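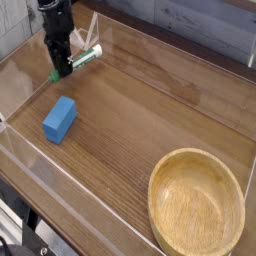

Oda Eide wrote to ask whether the bowl counts as a thing to be put away or as the place where things get put away, and said her own copy of the notes left her guessing. It's a fair question, and it made me sit down one evening and rewrite this README properly, so thank you, Oda.

Brovow Tabletop Objects - read me first

Welcome, and thanks for stopping by! Brovow is a collection of pictures of small everyday things on a wooden tabletop: tubes, foam blocks, bowls and the sort of odds and ends that gather wherever people live and work. There are 1,000 pictures in all, and 300 of them have written notes.

What to call things

The bowl is always "bowl", whether something is in it or not. To answer Oda, it is an object like any other, and it only becomes a "container" in the notes when another object is inside. The foam pieces are "block" plus a color, so "blue block". Tubes are simply "tube". We went back and forth on "toothpaste" and "ointment" for far too long, and Raymonde Pelletier finally talked us into the plain word - I've come to like it.

What's in the folder

pictures
notes (one text file per picture, where we have one)
names.txt, the list of 30 object names

Known gaps

Older notes sometimes say "dish" for the bowl. I fixed plenty of these in August, but 13 files still need a look, and they are listed at the bottom of names.txt. If you find another, please send the file name to Bienvenido Malabanan, who keeps the list up to date.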